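**Read this before you quote a number from it.** `grollano-trailer-claims` is a table of things people said they had spotted in the announcement trailers for the game *Grollano*, checked against the finished game. I put it together with Philomena Eshun, who trusts it more than I do. 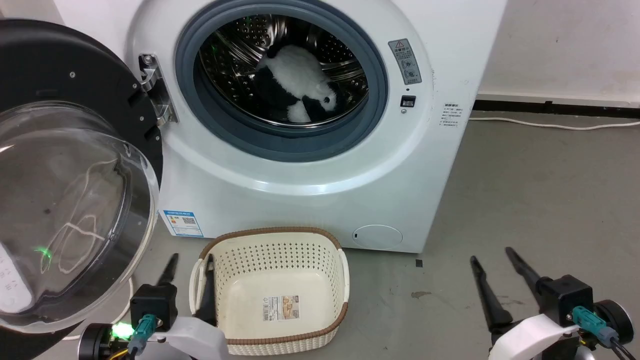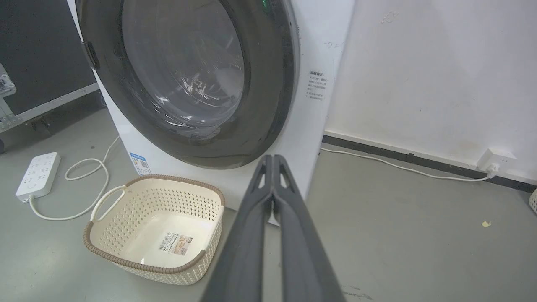 ## What's in it

- `claims.csv`: 329 claims, one per row
- `sources.csv`: forum threads and video breakdowns the claims came from
- `verdicts.csv`: our rulings, with initials

We started with 1000 posts from the Plomach boards. Most of them turned out to be the same handful of guesses in different words, or people shouting. What was left went into the table.

## Columns in `claims.csv`

| column | meaning |
|---|---|
| `id` | row number, never reused |
| `trailer` | `reveal`, `story` or `launch` |
| `timecode` | seconds from the start |
| `claim` | shortened by us, sometimes badly |
| `kind` | `character`, `place`, `plot`, `system` |
| `verdict` | `right`, `wrong`, `vague` |

## How far to believe the verdicts

Not very far. Of the 329 claims, 73 are marked `right`. That looks respectable until you read them. "The old man knows more than he lets on" is marked `right`. Of course it is. Name a game where he doesn't.

240 are `wrong` and the other 16 are `vague`. Philomena wanted a fourth label for claims that were true of the trailer but cut from the game. I said no, as we have no way of telling a cut scene from one that was only ever made for the trailer. The studio, Javasden, has never said which was which, and I wouldn't take its word if it did.

Other weak spots:

- Timecodes for `story` come from a re-upload with a longer logo at the start. They may be out by a few seconds.
- Deleted posts are missing. I suspect people delete their bad guesses more readily than their good ones.
- We each ruled on half the rows. Only the `plot` rows were read by both of us, and we argued over plenty of those.
- The Aryee theory (that the narrator is the ship) appears in several rows with slightly different wording. We should have merged them.

## What not to use it for

Please don't use it to show that fans "solved" the game in advance. A video did so in September with an early copy of this table, counting every `vague` row as a hit. It also isn't a fair test of one forum against another. Nearly everything is from one place.

## Changes

- `0.3`: fixed swapped `kind` values on the launch trailer rows
- `0.2`: verdicts added
- `0.1`: claims only

Corrections are welcome if they come with a timecode and a save file. "Everyone knows this" will be closed without a reply.

Kwesi Sarpong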